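Domance Community Hall: hiring the hall
Frequently asked questions

Who may hire the hall?
The hall is open to residents, clubs and registered charities. Hirers must be over 18 and must stay on the premises for the whole of the booking.

How far ahead can I book?
Bookings are taken up to nine months ahead. Dates for the summer are released in April.

Is a deposit required?
Yes. A deposit of £50 is payable when the booking is confirmed and is returned within seven working days of the event - less the cost of any damage or extra cleaning.

Can I cancel?
Full refunds are given where written notice reaches the office at least four weeks before the event.

May we bring our own food and drink?
Yes. The kitchen is included in the hire charge, but crockery must be requested when booking.
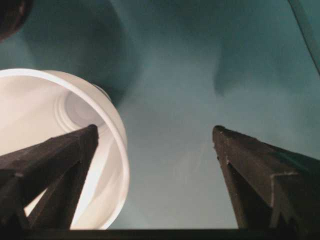

Is parking available?
There is a small car park behind the hall, reached from Gekmont Road. Blue badge spaces are next to the side door.

Whom should I contact?
Please write to Alina Dumitrescu, Bookings Officer, at the hall office.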